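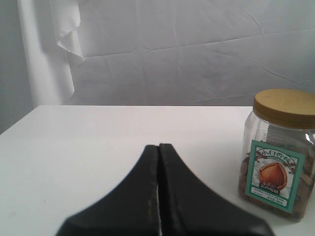 Soltance vote tracker: three months of watching my own senator

I started paying for Soltance in January, the week our statehouse reopened and I realized I couldn't name one bill my senator had voted on. Embarrassing! I read political news every day, but it's nearly all hearings and cable panels, and almost none of it covers the people who set my property tax.

So what is it? You type in your address, pick your lawmakers, and the app sends you their votes, sponsored bills and committee absences. There's a free version that follows 2 people. I pay for the bigger plan, which lets you follow 300 (I follow nine, so make of that what you will).

The vote alerts are the best part. Most land the same evening, and each one has a short summary in normal English with a link to the full bill. When the Tramden water bill came up for a second reading I knew about it before our local paper did, and I had time to call the district office. I'd never called one before. The woman who picked up was very patient with me.

The quote search is more of a mixed bag. You can put in a topic and get everything your lawmaker has said about it on the floor, next to how they voted – great when somebody swears at a town hall that they've always been against toll roads. I tried "toll" and got 497 results, a lot of them the word "told" from bad transcripts. Filtering by year helps a bit.

Setup took me 3 tries because it kept putting me in the district across the river. Support fixed it by email the next morning, but I'd check your map before trusting anything.

I also tried Björklund, which has nicer charts and way more on campaign money, and Emine, which is free and fine if you only care about Congress. Neither one covers committee votes in my state, and that's where bills go to die around here, so I stuck with Soltance.

Four stars from me. I'd give it the fifth if they cleaned up those transcripts and let me turn off the "civic streak" badge – I've been through every menu and I still can't find the switch.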